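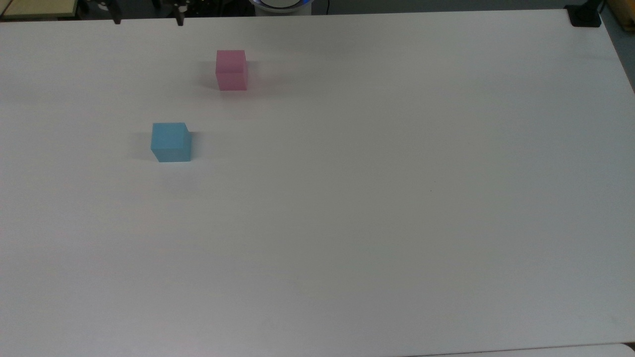
Pink cube on a white tabletop.

Brulari peel-and-stick wallpaper, in Pale Check: review

I've been suspicious of stick-on wallpaper ever since a roll of the stuff slid down my sister's bathroom wall one night and took the paint with it. So when Brulari said theirs would go up in an afternoon and come off clean, I bought enough for one bedroom wall and kept the receipt.

The range has 11 patterns, named after places that may or may not exist. Pale Check is sold on the website as "calming" and "playful", and it's meant to be pastel pink and pale blue squares on white. On my wall the blue reads as grey until the sun comes round at four, and the pink is fine. If you're choosing from a screen, order the sample. It costs extra and they don't refund it, which I think is cheeky.

Now the hanging. The instructions say one person can do it. Heikki Heinonen came over to help and we still lost most of the first length, which folded on itself halfway down and wouldn't come apart. The second went up straight. By the third we had a method: peel back a hand's width, line up the top, let the other person pull the backing while you smooth. Without Heikki I'd have given up before lunch.

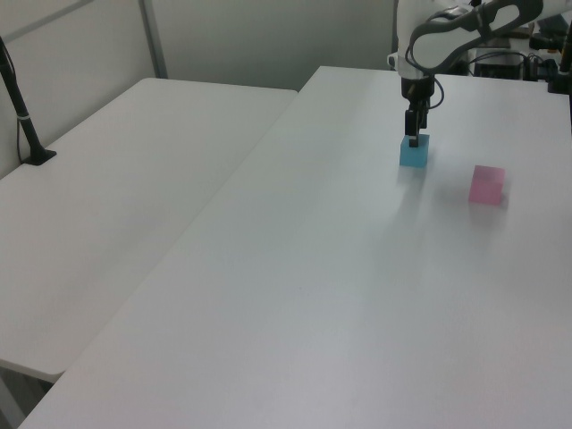
Matching the pattern is where the cheaper price starts to show. The squares on two of my five rolls were a hair bigger than on the rest, so a join that is perfect at the ceiling is out by the width of a pencil line at the skirting board. You stop noticing after a week unless you're lying in bed with a cold, in which case it's all you notice. I wrote to Brulari and got a polite reply from an Indrek Siliņa, who told me that slight variation was normal and offered a discount on my next order. I don't want a next order. I wanted five rolls the same size.

The stick itself is better than I expected. Nothing has lifted since July, apart from one corner behind the radiator, and I'd been warned about radiators. I pulled a strip off the chimney side as a test and the paint stayed put, though that wall was painted years ago. I wouldn't try it on anything fresh.

I also had a sample of Nadar's plain-backed paper from the shop in Hirndale. It's thicker, the colours are closer to the picture on the packet, and you need paste and a free weekend. For a room you mean to keep, I'd buy that. Brulari's is for renters, or for people who get bored of a wall every couple of years.

Three stars out of five. Wipes clean with a damp cloth, slight smell for the first few days, and buy one more roll than their calculator tells you to.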